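Hi Milagros,

Progress report for the Natosance grant, as promised, and I'll try to keep it shorter than the February one (sorry about that one!). The big news is that the Dalleter handling rules are now at draft four, and for the first time I'd be happy for somebody outside our building to read them.

Quick recap of what changed. Draft three told people what the arms must not do and said very little about what the operator should write down afterward. Ivana Henríquez went through it with a red pen and she was right about nearly everything. So the new draft has a proper section on logging, a section on how a cell gets set up before anyone presses start, and a much shorter section on speed. We kept 90 mm per second as the ceiling any time two grippers share one box. I know Pascu wanted it higher. We can argue about that when they send us their own trial logs — I've asked twice.

On the logging side, we now have 1238 box-folding runs written up in the new format, against the 1000 we said we'd have by this point. Of those, 700 were done under draft four wording and the rest got converted from the old sheets, so please treat the older ones with a bit of caution. The cause-of-stop field was optional back then and a lot of people left it blank.

The setup section is the part I'm proudest of. It says flat blanks go to the sides, finished boxes go to the back, and the middle stays clear for the box being worked on. Sounds obvious, I know, but we had four different habits going before we wrote it down.
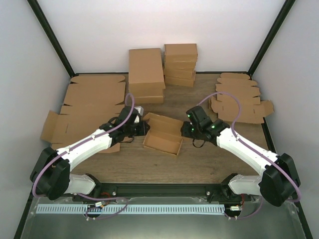 Both views are of the two-arm carton cell.

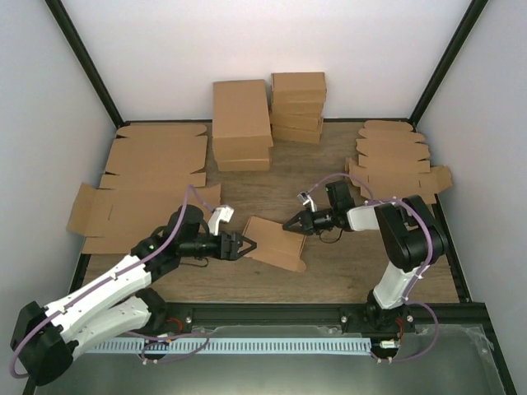

Does a person have to sign off every time the blanks are restocked?
Only when the new blanks are a different size from the last lot. Same-size restocks get a line in the log and the operator's initials, and work carries on.

Now the less fun part. The cable inspection rule still isn't finished. We can't agree on how often to check the ties, and Gudivero's comments came in long after we'd closed the comment round — I'm going to read them anyway, they usually catch things. I'd also like to move a little money from travel to printing, because the operators want the rules on a card at the cell and I think they should get one. Could you let me know if that needs a form?

Next up is a read-through with the evening operators, then draft five.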